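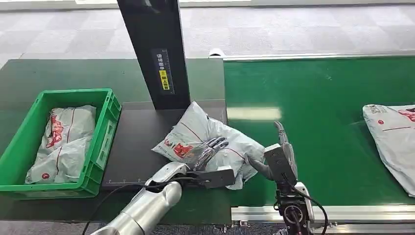
What happens to a soft parcel before it reaches the van

The supervisor I spoke to has run the small-parcel bench at the Raslow depot for three years. Before that she sorted mail by hand at Plondach, where the parcels came down a chute and you caught what you could. We talked in the break room at the end of the early shift, with the belts still running next door.

Most of what she handles is clothing in plastic mailers. "People picture boxes," she said. "Boxes are easy. A box sits where you put it. A bag of sweaters has no flat side, and the label ends up in a fold."

The fold is the main problem. The reader can't make sense of a barcode with a crease through it, so each bag has to be smoothed before it is scanned. She teaches new people to press from the middle outward with an open hand. Pressing from the edges pushes the air into the center and the bag gets rounder.

On an ordinary morning in November the bench handled 2083 pieces, and 53 of those went to the reject cage. "Nearly all creases," she said. "A couple had no label at all." Rejects are keyed in by hand, and she allows 20 seconds for each one.
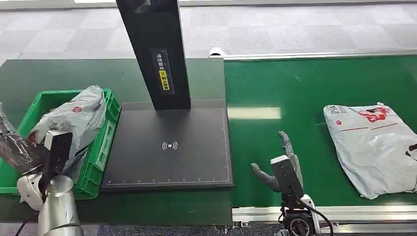 Crates were the other thing she wanted to talk about. The depot used to move soft parcels in deep wire cages, and whoever was on the bench spent the shift bending over. When the cages wore out she asked for shallow crates that could stay up on the table. The green plastic ones have slotted sides and sit right beside the scanning plate, so a bag only has to travel a short way. A big mailer can fill one by itself and stand up above the rim, and she doesn't mind that. "What I don't want is bags jammed in. You pull one and the next one tears."

The plate has a ruler along its front edge, and she would like people to use it more. Anything over the size limit for the Ravn route goes in a separate pile, and guessing by eye causes arguments with the drivers. Her rule is that the bag gets measured as it lies, after it has been smoothed.

I asked what she would change. She said the mailers. Vutura, one of the shippers on her route, has started putting its labels on a stiff card panel, and those go through the first time. She has asked the others to do the same and is waiting to hear back. In the meantime she wants a second table before the holiday volume starts, and a better mat to stand on.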